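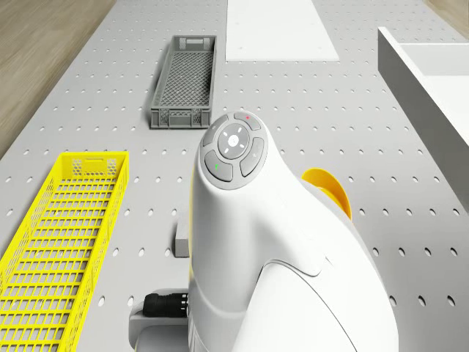
# 2018-06-30, sim notebook, crate-to-crate runs

OK, the big Fodon batch finished overnight and I finally have something to write down! This is the yellow crate to gray crate transfer in the Grultbridge sim, same pegboard layout we settled on in May, white box left where it was (I keep wanting to move it, but then none of the old runs compare).

**What I ran:** 1,000 episodes, fresh seed each time, lighting fixed, crate poses jittered a little. Policy is the one trained with the Hamann loss, no fine-tuning afterward.

**Result:** 723 successes. Way better than I was expecting, and I did check the success test by hand on a bunch of them because I didn't trust it. It's fine. An object has to be inside the gray crate and at rest when the episode ends, and the ones I looked at all were.

The failures are mostly one thing. From this viewpoint the arm takes up a huge part of the view, and it can hide whatever is behind it (the little upright gray block is already partly hidden behind the arm's left side). When the target gets covered the policy sort of dithers, then commits to a stale position and grabs air. I re-ran a handful with the camera raised and the dithering went away, so I'm fairly sure it's occlusion and not the grasp.

The other thing I worried about was the crate floors. Square openings in the yellow one, fine diamond mesh in the gray one, and I figured the contact solver would hate the mesh. Nope, no jitter at all once I went to 2 substeps. At 1 it was a mess, don't bother.

**To do**

- repeat the batch with 3 camera heights, same seeds
- log how much of the target is visible at every step, not only at the start
- try the Indholm history buffer so it remembers where the thing was
- clear out the scratch disk, the depth dumps are enormous

Seeds and config are in the batch folder. Don't use the older config next to it, the friction is wrong in that one.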